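The subscription that ate the spare parts
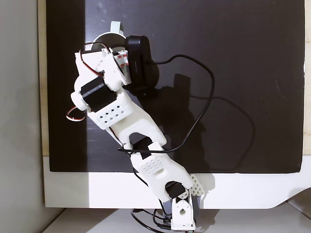 White plastic, black motors, black board.

I have been trying to buy a replacement seal for a coffee grinder since September. The grinder is a Trumik, it cost me £158, and until the seal perished I had no complaint about it. A seal is a ring of rubber. I assumed I would find one on the website, pay a couple of quid and wait for the post.

The website no longer sells seals. It sells something called Plirevent, a "care membership" at £16 a month, and members can request parts. Request, mind you. I read the terms twice and could find no promise that the part would turn up, or when. There is a page with a smiling couple and a bowl of lemons on it, if that helps.

I am told this is good for me. The membership email says it "removes the worry of ownership". I wasn't worried. I had a broken seal, and now I have a broken seal and a password.

What bothers me is how quickly we have all got used to it. My printer wants a monthly fee. The doorbell wants one. A friend's new car has heated seats that work for a trial period and then stop, although the wires and the heating pads are plainly still in there under her. We grumble, we look at the price, and it's always just small enough to give in to. I went through my bank statement last week and found I was paying £85 a month for things I thought I had already bought. Two of them I couldn't identify at all. One was listed as Brorkness and I still don't know what it does, but I have cancelled it and the lights are still on.

The usual defence is that companies need a steady income to keep supporting their products. Maybe so. I would find that easier to swallow if the support came first. When I rang Trumik I was put through to a recording about the benefits of joining, and after that to a man who agreed the seal was a very simple part and said he couldn't sell me one.

In the end I walked down to Babaei, the hardware shop by the station, with the old ring in an envelope. They had a drawer of them. It was £2, and nobody wanted my email address. Whether it will last I can't say, as it's meant for a tap – but I've had one cup of coffee out of it so far and it tasted like coffee.

If anyone knows what Brorkness is, the comments are open.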